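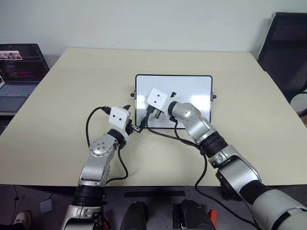 A reader in Dallport writes that her small whiteboard never wipes back to white, whichever cloth she uses, and asks whether the surface is finished or only dirty. The question comes up often enough to open this page. In most cases the surface is dirty. Cleaner residue and old ink form a thin film, and fresh ink bonds to the film instead of the board.

TABLETOP WHITEBOARDS – FREQUENTLY ASKED QUESTIONS
By the Traleo product care desk
November

How do I remove the film?
Lay the board flat on a table, writing side up. Wipe it with a cloth dampened with warm water and a drop of washing-up liquid. Wipe again with plain water, then dry with a second cloth. If grey streaks remain, repeat once before trying anything stronger.

Can I use alcohol?
Yes, on glossy boards. Isopropyl alcohol at 70 to 80 per cent is suitable. Apply it to the cloth and keep it away from the join between panel and frame. Do not use it on the matt Duda boards, which have a different coating.

I have written on the board with permanent marker.
Write over the mark with a dry-wipe marker, wait a few seconds and wipe both off together. Two passes are normally enough. Alcohol will deal with the remainder.

The board reflects the ceiling light and I cannot read it.
A glossy panel lying flat will reflect a lamp or window as a bright patch. Move the board along the table, or raise the far edge by 6 cm. Matt boards reflect less but are slower to wipe clean.

What are the knobs on the short sides for?
It depends on the model. On the Traleo 327 they are pivots. They drop into the slots of the desk stand and let the panel tilt. Finger-tighten them only. A board with side knobs can be used flat without its stand.

One of the knobs has worked loose.
Turn it clockwise until it stops. If it keeps turning, the insert in the frame has failed and the frame must be replaced. Glue is not recommended – it prevents later removal and can mark the panel.

Does it matter which way round the board is stored?
Store it upright on a long side. Stacked boards should have a sheet of paper between them. Grit trapped between two panels leaves scratches that hold ink permanently.

Can the panel be replaced without the frame?
On the 327, yes. Panels are supplied through Stoler. Measure the visible white area, add 6 mm to each dimension and quote both figures when ordering. Rounded corners are cut at the factory and should not be trimmed at home.

Will magnets hold?
On steel-backed panels only. Test with a light magnet near one corner. If it slides, the backing is too thin for anything heavier than a single sheet of paper.

Last updated: November
Contact | © Traleo | Back to top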